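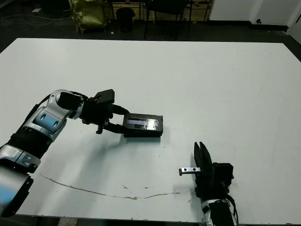 The Jikix pair at work: a black case in the left gripper, a drilled metal bar in the right.

Jikix two-arm kit – frequently asked questions

What do I get for my money?
Two arms, two grippers, a controller, a wrist camera and a box of cables that will never go back in the box. The table is yours to find. White is good for the cameras and bad for your pride, as every smudge shows.

What does it cost?
The kit is 2871 euros. A second pair of fingers is 30. Shipping depends on where you live and how many stairs you mention.

Can it assemble things by itself?
It can repeat what you taught it, and with enough practice runs it copes when the parts have moved a bit. We suggest 300 runs per task before you invite your boss. Some customers stop at 40 and then write to us.

How do I teach it?
You move the arms by hand or with the Giáp remote handles (sold separately, sorry). Clolteditz, our software, records the motion and the camera views together. Petro Lytvynenko wrote most of it and also wrote the manual, so complaints about either reach the same desk.

Will it scratch my things?
The fingers are flat and will press as hard as you tell them to. Set the grip force low and work up. Start with something you don't love.

Can it pick up thin, flat objects? 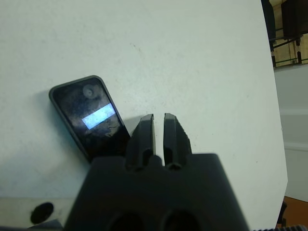

Phones are the usual request, and they're harder than they look. There isn't much edge to grab, and glossy glass throws reflections back at the wrist camera. Come in from the side, keep the fingers low, and turn down any lamp you can. If the first tries fail, slow the approach before you change anything else.

How much room does it need?
Enough for both arms to stretch out without meeting a wall. They will find the wall if there is one.

Is it loud?
Quieter than a coffee grinder. People still leave the room – we think it's the elbows.

What is the warranty?
300 days on motors and joints. Fingers wear out and aren't covered. Neither is coffee.

When does the next batch ship?
February. We said February last time too, but that one was a different February.

Rukis – questions to the contact form – © Rukis, all rights reserved – Back to top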